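Olonis planner: frequently asked questions

Last updated 6/3/18. Maintained by Golshifteh Hassanpour and Makis Pappas, Esteo.

What does Olonis do?
It takes the camera streams and joint states from a two-armed cell and gives back a timed motion plan for both arms. It doesn't train anything. If you want a learned grasp model, run one beside it and send the grasps in through the Ghanem bridge.

Which cameras does it expect?
One overhead or head camera and one wrist camera per arm. The head camera sets the object list. The wrist cameras only correct the last part of the approach.
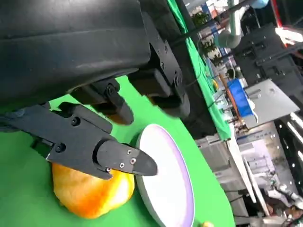 Wrist correction switches on when the fingertip is within 260 mm of the target. From there the planner trusts the wrist view for position and keeps the head view for identity. A yellow-orange object right under the fingertip with a white plate beside it is a common failure for the default segmenter, as highlights on a glossy surface get split off as a second object. Set merge_highlights to true. The colour threshold can stay where it is.

My green tabletop is being picked up as an object. Why?
The table plane hasn't been fitted. Run the plane fit again after any change to camera height or tilt. The behaviour of the fit was changed in build 2489, so older calibration files need to be regenerated.

Can both arms move at the same time?
Yes. Set arm_mode to parallel. Each arm gets its own target and the planner checks the two paths against each other at every step. With the plate in the centre and a striped pumpkin on either side, the left hand is assigned the left pumpkin and the right hand the right one. Assignment is by distance from the wrist, and you can override it in the task file.
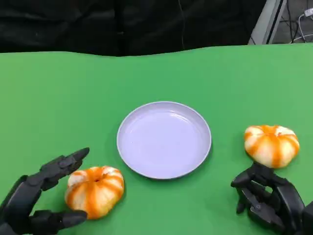 What happens if both arms want the same place zone?
The second arm waits at its hold pose. The default timeout is 15 seconds, after which the plan is cancelled and logged. Selorm Owusu wrote up the queueing rules in April and they are in the docs folder.

Do I need a licence for each arm?
No, it is per cell. The Bremstead cell runs two arms on one licence.

How many objects can be tracked?
The default limit is 6. You can raise it, but planning time goes up with it.

Where do I report a bug?
Send the log and the task file to Ferdinand Danzer. Please don't trim the log.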